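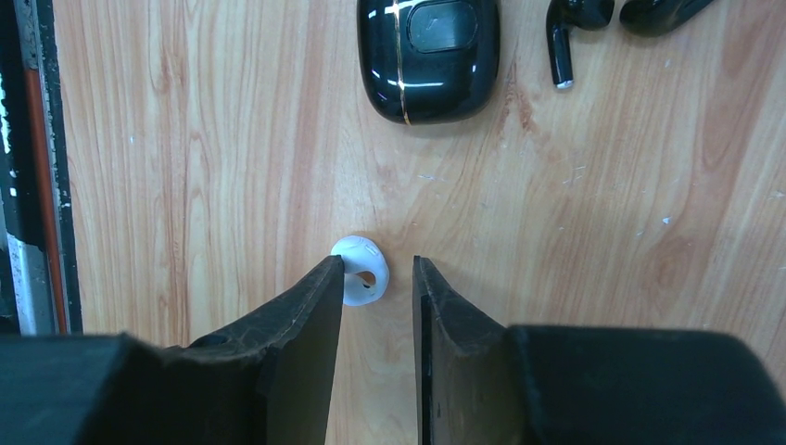

Tips for recording small-parts demonstrations at the bench

Earbuds, cases and ear tips are hard on a gripper. These notes come from the Edgate bench and apply to most items you could lose in a carpet.

Wipe the table before each batch. Pale specks on wood can pass for small parts in the wrist view.

Move the pieces between takes. If the case always sits in the same spot, the model learns the spot. We change the layout every 4 takes and turn the case a little each time.

Approach slowly and stop before closing. Silicone tips roll when one finger touches first, so line up the gap and then close.

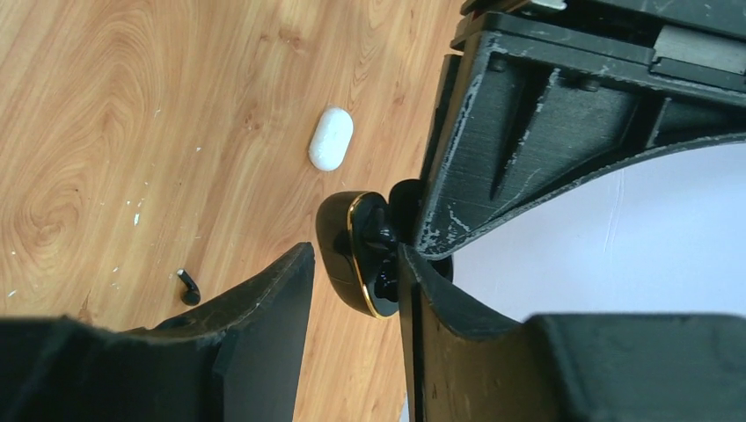 Hold a grasped earbud still for a moment before you lift or carry it. Shiny plastic can slip, and a short pause makes the grasp easier to find when labeling.

Keep failed grabs, but tag them. Mỹ Tôn sorts ours into "missed," "slipped" and "wrong item."

Check the finger edges after 200 takes and clean off any dust with a dry cloth.

Aim for around 115 good takes per item before training. Store the spare ear tips in a lidded jar, sorted by size.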